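Des nouvelles du chantier « pochettes »

Vous êtes plusieurs à m'avoir demandé où on en était depuis la réunion de Cáceres, alors je me lance, en vrac et avec mon café qui refroidit. On continue d'apprendre à nos deux bras à manipuler des pochettes en plastique transparent à fermeture zip, et je peux vous dire que j'ai rarement autant pesté contre un objet aussi banal !

Le souci, c'est la perception. Un film transparent, ça brille, ça se froisse, ça laisse voir la table au travers, et nos estimations de profondeur partent dans tous les sens dès qu'il y a un reflet. Jusqu'au printemps, on essayait de reconstruire toute la surface de la pochette avant de décider où pincer. Peninah Mushi a proposé de laisser tomber la surface et de ne suivre que la bande du zip – une simple courbe, avec ses deux extrémités. J'étais sceptique (elle me le rappelle régulièrement), mais la courbe suffit presque toujours pour choisir la prise, et le calcul est tellement plus léger qu'on peut la réestimer pendant le mouvement.

Côté données, on a 466 démonstrations téléopérées pour l'entraînement. Sur 514 essais d'évaluation, l'ancienne méthode réussissait 255 fois, donc grosso modo une fois sur deux. Je garde les chiffres de la nouvelle pour l'article, Teodor Grecu m'a fait promettre de ne rien lâcher avant la relecture, mais je souris en écrivant cette ligne. Ce qui coince encore, c'est la coordination : un bras soulève le bord, l'autre doit venir chercher l'extrémité du zip, et s'il arrive trop tôt la courbe bouge encore et il pince à côté.
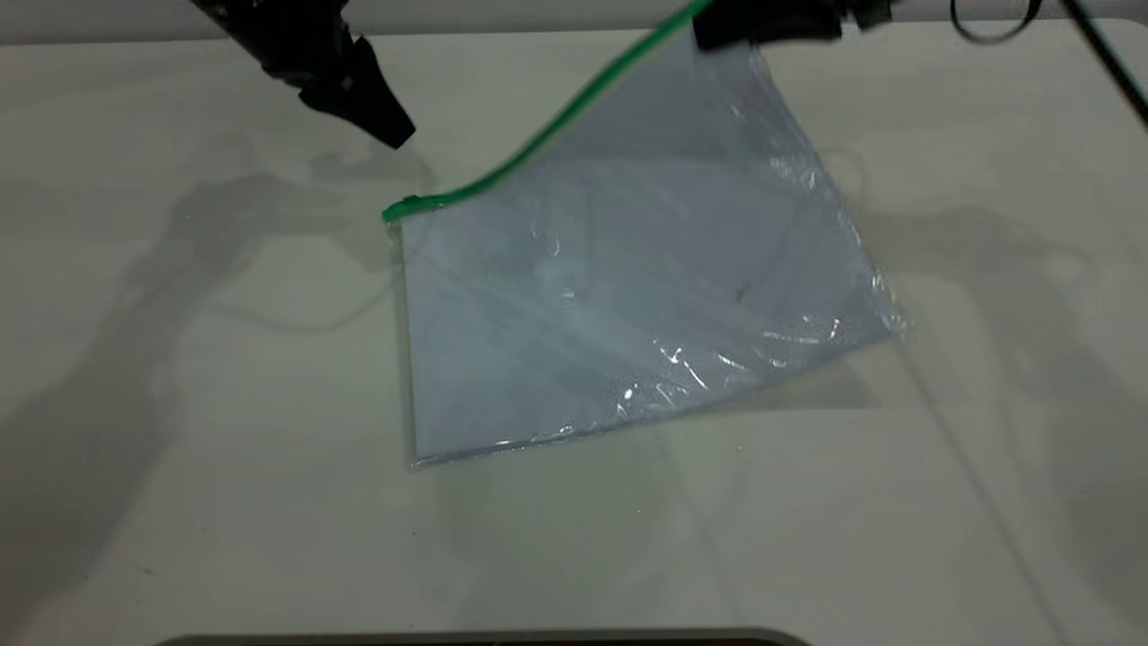
On a donc ajouté une petite règle d'attente : le second bras ne descend que lorsque l'estimation de la courbe est restée stable pendant 9 mesures d'affilée. C'est bête comme chou, ça rallonge un peu chaque essai, et Teodor voudrait la remplacer par quelque chose d'appris. On en discute (fort) à la cantine. L'autre piste, ce sont les pochettes remplies : une feuille bien plate rigidifie tout et facilite la vie du robot, alors qu'un contenu épais déforme le zip et on repart presque de zéro.

Le code d'annotation des courbes sera déposé sur l'espace partagé le 14 juin, avec un petit mode d'emploi que je dois encore écrire. Si vous avez des pochettes de formats bizarres au fond d'un tiroir, mettez-les de côté pour moi, je passe les prendre !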